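Voltel Puts Out Clip-On Rear Buttons for Its Hitlow Handheld

Voltel has started selling a rear button attachment for the Hitlow, its portable game console. The part clips over the lower back of the case and adds 4 inputs, which can be mapped per game from the system menu. It draws power from the console through the accessory port and has no battery of its own. The attachment weighs 29 grams.

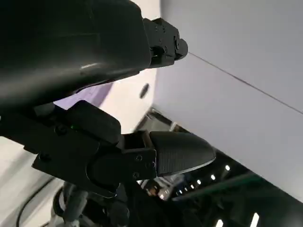

Compatibility

At launch, 11 games read the new inputs directly. All other software sees them as copies of existing buttons. System update 4 or later is required, and the attachment does not fit over the Wijaya extended battery case.
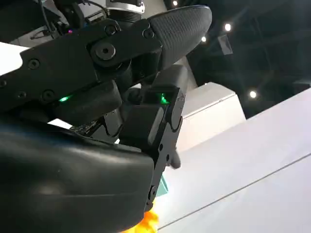 Voltel changed the grip surface late in development. Early units had smooth side panels, and testers reported slipping during long sessions, according to hardware lead Begoña Toledo. The retail version uses a molded rubber insert with a fine diamond pattern, much like the one on the dark fingertip pad in the photo, and the texture continues onto the two outer buttons. Travel on all buttons is short, with a firm click. Input delay matches that of the built-in shoulder buttons when measured at the default polling rate of 125 Hz.

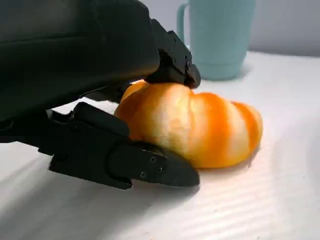 Black gripper on a peeled mandarin.

Remapping is stored on the console, so a profile does not follow the attachment to a second Hitlow. Pin-yu Yang, who maintains the system software, said profile export is planned but gave no date. The racing game Tililberg will add native support in October. The attachment comes in black only and goes on sale in stores Saturday.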